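Wrapping a thin scoop handle with racket grip tape – worth doing?

Posted in Cats & Litter

marla_in_the_mudroom
I have some arthritis in my thumbs, and the skinny neck on my litter scoop has become a real chore to hold on to. My neighbor swears by wrapping handles in the squishy tape tennis players use. We have one small blue tray with gray gravel-type litter, scooped 2 times a day, so this thing gets plenty of use.
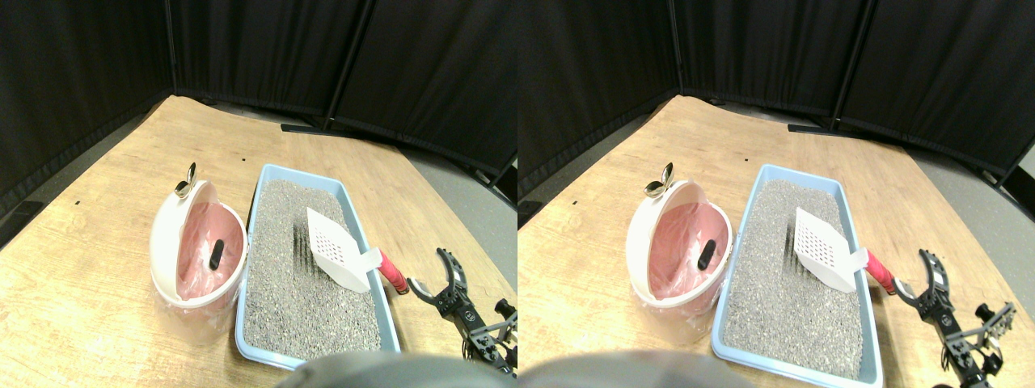 I'd love to hear whether the wrap stays put over time and whether it gets smelly, being so close to the business end of things. I don't mind redoing it now and then, but I'd rather not be at it every week!

Konrad Mazurek
Oh, please do it, your thumbs will thank you! I've wrapped scoops, garden trowels and my wife's soup ladle. Wipe the handle with rubbing alcohol and let it dry, then start at the far end and overlap each turn by half, pulling the tape a little snug – it should stretch but not go thin on you. Leave the last bit near the neck bare so litter dust has nowhere to collect.

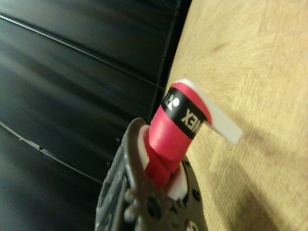

Finish with a band of tape around the top and press it down hard with your thumb (or borrow somebody else's). Mine last from November until spring, and I just wipe them down with dish soap. If it starts to smell, peel it off and put on a fresh one.

trilemholm_tess
bike handlebar tape works too, i got 3 scoops out of one roll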